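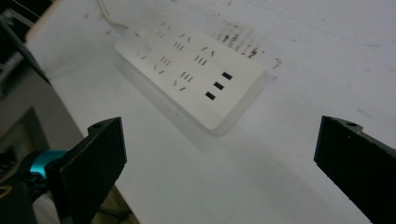

When I moved to this country I had to learn the word "reply" again. At home a reply can take two weeks and everybody stays friends. My uncle wrote to his brother in the next valley every second month, and the brother answered when the beans were in. Now I have a telephone which tells the other person that I have read his message, and at what time, and from that minute I am already a little bit guilty.

I want to write in favour of the slow answer. I know it is not a popular position, and I know that some people cannot choose it. A nurse must answer, and a parent must answer the school. I am writing about the rest of us, who sell tiles or keep accounts, and who behave as if we were nurses.

For six years I worked in the office of Brukard, a company that brings ceramic tiles into the country and sells them to builders. In my last October there I became curious and counted what was in my mailbox for that month. There were 3,232 messages. I went through 200 of them one evening, taking them from different days, and asked of each one a simple question: would any harm have come if I had answered tomorrow? I found 16 where the answer was yes. Most of those were about a truck that was already on the road. The others could have waited until morning, and a good number could have waited for ever.

My colleague Ognjen Kadrić did not agree with me when I showed him this. He said that a quick answer is a form of politeness, the same as holding a door. I have thought about this for a long time and I think he is partly right. It is pleasant to have the door held. But if I hold the door for every person in the building, I never arrive at my own desk, and the people behind me begin to run so that I will not have to wait. After some months the whole building is running.

There is also the question of what we write when we write quickly. I look at my old messages and I am ashamed of many of them. "Noted." "Will check." "As per below." In my first language I would not speak to a dog in this manner. English is my third language and I need time to be kind in it. When I have only one minute, I choose the words which are safe, and safe words are often cold. I believe this happens to native speakers too, although they notice it less.

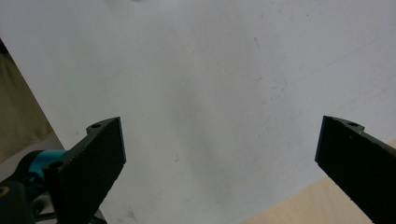
A clear surface, and a few marks on it.

Subira Lukumay, who trained me in my first job, answered her letters 2 times in a day, after breakfast and before she went home. Between these hours she did her work. Her customers knew her habit and they wrote to her properly, with the order number and the colour and the question all in one letter. With me they sent five small messages, and I sent five small ones back. I have come to think that a slow reader makes a careful writer. If the other person knows that the answer will come at four o'clock, he has a reason to ask the whole question.

I don't want to make the past more beautiful than it was. Waiting could be terrible. When my mother was sick we waited nine days for news, and I would have given anything for one of those cold messages with three words. Speed is a gift when there is something to be fast about. My complaint is that we have spent it on everything, on the tiles and the lunch and the "thanks, got it", and so the urgent thing now arrives with the same small sound as the others.

Since I left the office I answer in the morning only. A few friends were offended at the beginning. Mwangi Were telephoned to ask if I was ill, and we talked for an hour, the first time in perhaps a year. He has since gone back to sending me messages late at night. I read them with my coffee and I answer him in whole sentences.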